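Ticket 821: Office heating cuts out overnight, Norkness building
Posted in December by Ursina Grabner
Last updated: 4.40 pm

Thank you all for being so patient with this one, and for the kind notes about my fingerless gloves. The short version is that the radiators on the first floor were stone cold every morning until nearly eleven, while the ground floor was lovely and warm by eight.

My first thought was the timer, as it so often is. I checked the Betex controller and found it still on summer hours, so I put that right and went home feeling rather pleased with myself. Next morning — cold again. I then bled all the radiators upstairs, got a good deal of hissing out of the one by the kitchen, and topped the system back up. Still cold.

On the third day I rang Pennington, who fitted the boiler, and a very nice engineer talked me through the zone valve in the cupboard by the stairs. The little lever should move freely when the heating is off, and give some resistance once you push it. Ours was stuck fast. He came out with a new Pomell valve head, part 139, and had it on before lunch.

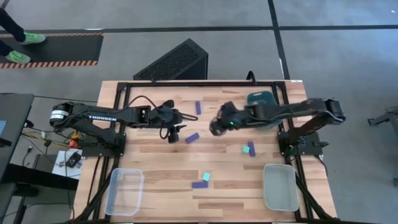
I've set the upstairs thermostat to 18 degrees and the heating now comes on at 6 in the morning, so it should be comfortable by the time most of you have found your mugs. Please don't turn it right up to hurry it along — it won't warm any faster, and we'll all be opening windows by two. I'm leaving the ticket open for another week in case the valve sticks again.

Comments

Mags, accounts: Warm at half past eight today, bless you.

Tom: The radiator at the far end is still a bit cool at the bottom. Could that be sludge?

Ursina Grabner: It could well be, Tom. I've added it to the list for Pennington's next visit.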